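Jellthorpe Community Shop: progress report to the Geddes Fund
23 April 2026

Summary

The shop has been open for two full quarters. Trade is steady, the post counter is running and the roof repair is finished. The second half of the grant has not been drawn yet. We ask to carry £600 of it over to July, when the cold store is due to be fitted.

Sales

Household goods sell slowly and we have cut the range. Confectionery and snacks do best in the late afternoon, after the school bus gets in. Newspapers barely cover their cost, but they bring people through the door - we intend to keep them.
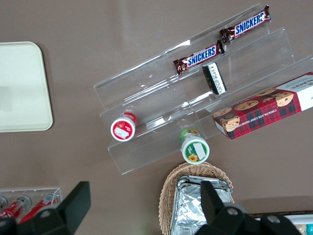

Members at the Clurnik end of the parish told us that the opening hours still do not suit anyone who works in Grevberg, as the last bus back arrives after we have closed. We accept this. From next month the shop will stay open an hour later on two evenings, and we will look at the takings before deciding on a third.

Membership

We now have 300 members, against a target of 100 for the first year. Of the new ones, 27 joined through the leaflet that went out with the parish newsletter. Shares are still being bought mostly in small amounts.

Food to go

The bakery in Grevberg delivers bread before opening. Waste was high in the first quarter and has come down now that we order the day before. 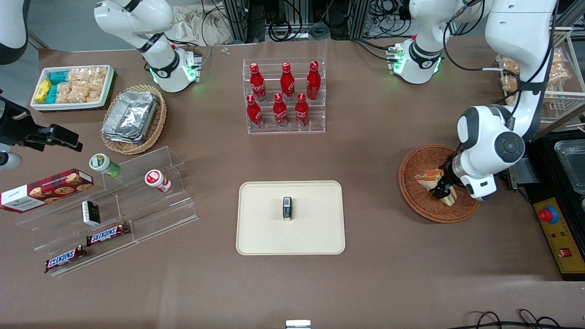 Snacks and drinks, with a wicker basket on the right.

Building

The roof cost less than quoted. The back door still sticks and the landlord has been told. Damp readings in the store room are lower, though the north wall needs another summer before it can be painted. 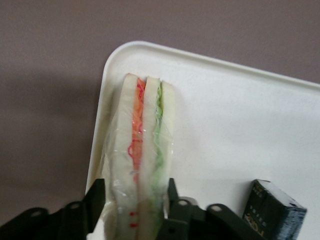

Our next piece of work is the lunch trade, which the original bid hardly mentioned. Walkers ask for something they can carry, and the village has nowhere else to buy it. A sandwich cut in a triangle, like the one standing in the white tray, is the sort of thing we have in mind, at a price below the garage on the main road. We need the cold store first - hence the request to carry the money over. The supplier has held its quote, and the electrical work can be done on the same visit.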